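Kestura Lab Notes
Sep 10, 2019

1/ Short thread on AMH testing, prompted by the number of people who arrive with a printout and a wrong reading of it. Written from the lab bench, so expect units.

2/ AMH (anti-Müllerian hormone) is made by the small growing follicles in the ovary. More small follicles, more AMH. It is used as a marker of ovarian reserve, meaning how many eggs are left. It says very little about the quality of those eggs.

3/ Units first. US labs mostly report ng/mL. Many labs elsewhere report pmol/L. To go from ng/mL to pmol/L, multiply by 7.14. A result of 2 ng/mL is 14.3 pmol/L. Same blood, same hormone, very different number on the page.

4/ We get messages every month from patients who compared a pmol/L result with an ng/mL chart and decided their reserve was excellent. Check the unit printed next to the value before you look at any chart.

5/ Next, the assay. Older manual kits and the newer automated platforms do not agree perfectly, even in the same unit. If your first test was run at one lab and your second at another, part of the change can be the method.

6/ At our Colletti site we went back through 3675 stored results this spring. 3326 had the assay name on the report that went to the patient. The rest had a value, a unit and a reference range, and no method. That is our fault and the template has been changed.

7/ Reference ranges should be split by age. A single adult range is close to useless for this hormone, which falls through the thirties and is often undetectable some years before menopause.

8/ Things that can lower a result: combined birth control pills (usually a modest drop that recovers after stopping), ovarian surgery, some chemotherapy. Things that can raise it: PCOS, mainly. Tell whoever reads your result about all of these.

9/ Cycle day matters less than it does for FSH. AMH does move a little during the cycle, but for most purposes blood can be drawn on any day. FSH and estradiol are drawn early, usually day 2 to 4.

10/ What AMH is good at: predicting how many eggs a stimulated cycle will produce, and helping set the drug dose. A high value also flags a higher risk of ovarian hyperstimulation, so the dose goes down.

11/ What AMH is poor at: predicting whether someone with no known fertility problem will conceive on her own in the next year. Low AMH with regular cycles is not a diagnosis of infertility. It isn't contraception either. 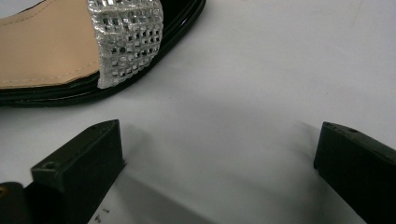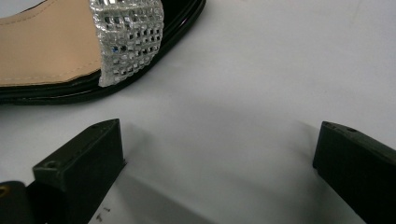

12/ On home finger-prick kits. Dried blood spot can work if the lab has validated it against venous samples on the same assay. Ask for that data. We looked at the Stanement kit paperwork and could not find which platform it was compared with - that doesn't make it wrong, but I can't tell you it's right.

13/ Sample handling: serum AMH is fairly stable, but delayed separation and warm transport have both caused drift in some methods. If a kit sat in a mailbox over a hot weekend, repeat it.

14/ Biotin. High-dose supplements (the hair and nail kind) interfere with some immunoassays. Depends on the platform. Our instruction is to stop for 72 hours before the draw unless your doctor has prescribed it.

15/ Repeat testing every few weeks adds noise and cost. If a result doesn't fit your age, your history or your antral follicle count on ultrasound, one repeat on the same assay is reasonable - then take both to the same doctor.

16/ The Głowacki site switches to the automated platform in November. Reports from there will carry both the old and new method names for four months. Please don't draw a trend line across the switch.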